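Skolby picking kit review: where we are
Wed 5 May

Hi Thảo,

Quick one before your budget meeting. The Skolby kit has been on our bench at Gistholm for a while now and I'm liking it more than I thought I would! Setup was a pain (the manual skips the whole part about bin calibration, so I lost an afternoon to it), but since then it's been picking away pretty happily. I've logged 240 tries so far, all with mixed household stuff, nothing sorted or lined up for it.
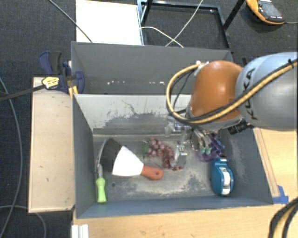

The software is the part I'd pay for. You teach it a new item in a few minutes, and when a pick fails it tries again from another angle without me babysitting it. Soft and squishy things go well. Thin handles lying flat are still hit or miss, and Drincombe's support desk says there's a fix coming in August. I'd like that in writing before we sign anything.

On money: the full license is $3265, plus $149 a month for support. I've asked if we can skip support for the first few months and I'm waiting to hear back.

Next up is another 100 tries with the lights turned down, then I'll send you the whole log.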